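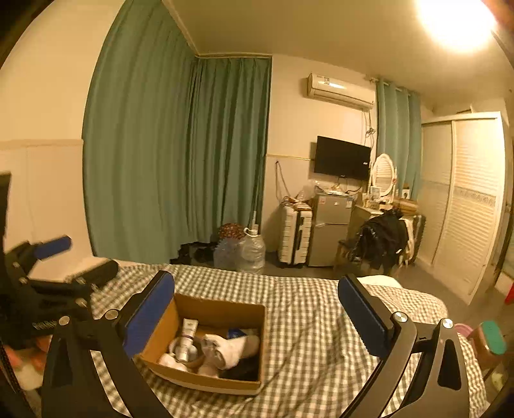

Packed: a towel, a tube, a canister and the rest of it, on the gingham.

The Box Room

When Thodoris Zervas left the firm of Stefanou after all those years, they gave him a cake with somebody else's name on it and told him to keep in touch. The name was Gala. Gala was in payroll and was not leaving, and she spent the afternoon explaining this to people who hugged her.

He went home with a slice of cake in a napkin and informed his wife that he was moving out.

"Out of what?" said Irene, who was doing the crossword.

"The house."

"Is there someone?"

He was flattered by this and took a moment over it. "No," he said. "I need to find out who I am."

"You're in the way of the lamp," said Irene.

He had read an article. It said that a person could live perfectly well with whatever fit in one box, and that the things you reached for first would tell you who you were. The man who wrote it had reached for a fountain pen and a volume of poems. Thodoris reached for a towel. He stood in the bedroom holding it for some time, hoping it would turn into something better.

After that it went quickly. He packed his foot cream, and the canister he had won in a raffle and never opened in case it was nice. He packed a sweater. Irene came up with the laundry, looked into the box, and asked whether he planned to wear pants in his new life.

"I'm wearing them."

"For how long?"

He said that the details would work themselves out.

The details were these. He had nearly 3000 dollars that Irene didn't know about, in an account Irene had opened for him. He had his eye on a room over the Troltex showroom, which sold blinds. The rent was 800 a month, with a further 500 down against damage, though when he went to look at it he couldn't see how anyone would be able to tell. There was a bed, a hot plate, and a window with no blinds.

"You'd think they'd throw in blinds," he said to the landlord.

"People say that," said the landlord.

He moved in on a Tuesday. He put the box on the bed, took the towel out and hung it on the door, and sat down beside the box to find out who he was. By six o'clock he was hungry. He walked down to the Dredico, which was a supermarket in the way that the room was an apartment, and bought a can of lentils. Then he walked back and looked at the can, and at the hot plate, and went down again for a can opener. They were out of can openers. The girl at the register said most cans had a ring now. She said it kindly.

He called Irene.

"How do you get into a can without an opener?"

"You come home and use the one in the drawer."

"I can't come home. I've only been gone since lunch."

"Then rub the lid on some concrete," said Irene. "My uncle did it in the army. I have to go, I've got something on the stove."

"What is it?"

"Lamb," said Irene, and hung up.

He rubbed the lid on the back step for twenty minutes, while a woman choosing vertical slats watched him through the showroom door. The lentils were cold and tasted of step. He ate them with the end of his shoehorn, which he was surprised to find he had brought, and thought about the man with the fountain pen. It struck him that the article had never mentioned where the man ate.

The night was long and very well lit. The streetlamp stood right outside, at about the height of his face, and at 2 in the morning he got up and hung the towel over the window. It covered one third. He hung the sweater over another third and lay down again with the remaining part shining on his feet. He put cream on them. It passed the time.

Toward dawn he opened the canister. It contained a smaller sort of lid, which he also removed, and under that was tea. It was good tea, as far as he could judge by smelling it, and had been best before a January some way back. He had no cup.

Irene was in the kitchen when he came in, with the box on his hip and his hair going several ways.

"Well?" she said. "Who are you?"

He considered the question. He had paid a month's rent for it and he wanted to be fair.

"I'm someone who likes a curtain," he said.

She moved the crossword so that he could put the box down. The lamb was in the refrigerator under a plate. There was a good deal of it left, far more than one woman would have cooked for herself, and he had the sense to get a fork and say nothing about it.

"There's a man at Troltex who wants his key back," he said after a while.

"Seven letters," said Irene. "Returned to base."

"Retired?"

She counted the squares, wrote it in, and then crossed it out again, because it spoiled the one going down.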